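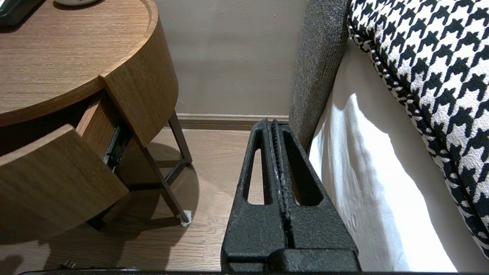

14/10/2021

Force plate bag rig, punch impact series, continued from August.

Swapped the load cell on the heavy bag mount before starting. The old one had drifted again and I did not want to spend another session correcting for it afterward. New cell is the Anell unit from the second drawer, zeroed with the bag hanging and the chain at the third link. Leave the chain there. At the fourth link the bag touches the side brace on hard hooks and the trace shows a second bump that has nothing to do with the glove.

Sampling at 1000 Hz, same as before. Low-pass filter left off for raw files, applied only in the working copy.

Gloves tested: Canpolat training pair (laced), Zokik sparring pair (hook and loop). Both were weighed dry first. 20 straight rights per glove from the pendulum striker, fixed drop height, then the same again after the bag had been rotated a quarter turn.

Canpolat, first set: mean peak 890 N, little spread. No drop across the set, so the padding is recovering between strikes at the present interval.

Zokik, first set: higher peaks and a wider spread. Strikes 4 and 11 thrown out, as the wrist clamp had slipped and the glove landed on the thumb side. Retightened, repeated both, values came back in line with the rest.
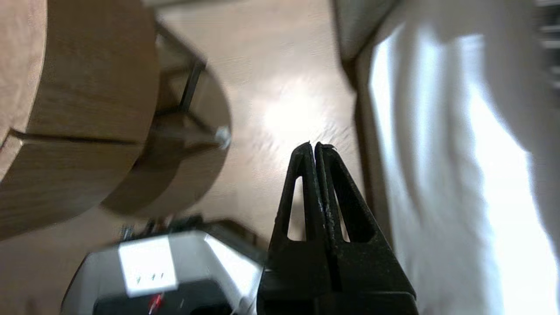

Second set with the bag rotated: the Canpolat numbers barely moved. The Zokik numbers came down a little. I suspect the bag filling is packed harder on the side facing the window, in which case the August comparison needs redoing, at least for the hooks. Check by pressing the hand gauge into the bag at the marked height, all four sides, before the next run.

Trace 218 is odd. There is a clean peak, then a long flat shelf before it returns to zero. The cable was resting against the frame at that point – moved it and could not get the shelf to repeat. File kept but flagged.

Mindwood export still writes the time column as text. Workaround: open in the old viewer, save again, then import. Do not edit the header line by hand or the channel names shift by one.

To do:
– hand gauge on all four sides of bag
– new strap for wrist clamp, the current one is stretched
– repeat Zokik set with longer rest between strikes
– left hook series, both gloves, only after the bag question is settled
– label the old load cell so it does not go back on the rig

Striker arm left locked in the down position, power off at the wall.

Recent entries
Pendulum striker: drop height calibration
Hand wraps, gauze against elastic
Headguard drop tests, part two
Chain length and bag swing

Contact | Copyright Mindwood Workshop Notes | Back to top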